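How Do Fabrics Get Their Names?
Student project report, Sotosbridge
By Dorottya Kozma and Vilmos Vida
October 2026

Why we picked this

It started with a word on a washing label. Dorottya's coat said "gabardine" and neither of us had any idea where that came from, so we looked it up, and then we looked up denim, and by the end of the evening we had a list longer than we could possibly use! Our project asks a simple question: how do fabrics get their names, and do people who sew and sell cloth still know the stories behind them?

What we did

We began in February with old dictionaries and the pattern books in the Funstead library (the smell of those books is wonderful). From these we drew up a list of 61 fabric names. Then we wrote a short questionnaire and took it round the market, the school and the Szabó fabric shop, which let us stand by the button drawers for two whole afternoons. We got 135 completed forms back, far more than we had hoped for.

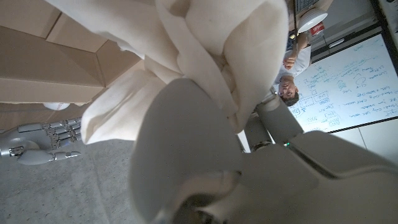
Names fall into families, and that was our first big discovery. The largest family is places: 26 of the names on our list are linked to a town, a region or a port. Denim is usually explained as "de Nîmes", from Nîmes in France, and calico comes from Calicut in India. A second family describes how cloth looks or behaves. Take a cream-white piece like the one here, bunched up into thick, soft pleats: a seller could have called it by its colour, by the way it hangs or by where it was made, and any of those might have stuck. Velvet goes back to a Latin word for shaggy hair, which we both love. The third family is a muddle of leftovers, and we had the most fun with it.

What people told us

Most people who answered could guess that denim was French, but hardly anyone knew about calico. The sewers did better than the shoppers, as we expected. What we didn't expect was how many people had stories of their own! One woman at the market told us her grandmother called every stiff cloth "Fullow", after a draper's that closed long ago, and two others on the same row of stalls used the word too. It isn't in any dictionary we could find, so we have written it up on a separate sheet for the library.

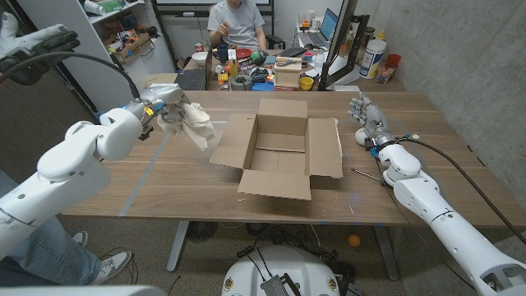

We also heard "muslin" used for at least three quite different cloths, depending on whether the speaker cooked, sewed or had a baby at home. That sent us back to the books for another week. Names drift, it seems, and a word can travel a long way from the cloth it first belonged to.

What we would change

Our questionnaire was too long and the last page was often left blank. We printed 300 copies, so there are plenty to use as scrap paper. We would also ask people's ages next time, as we think the local words are mostly known by older people but we can't prove it from our forms. Vilmos would like to do hats next.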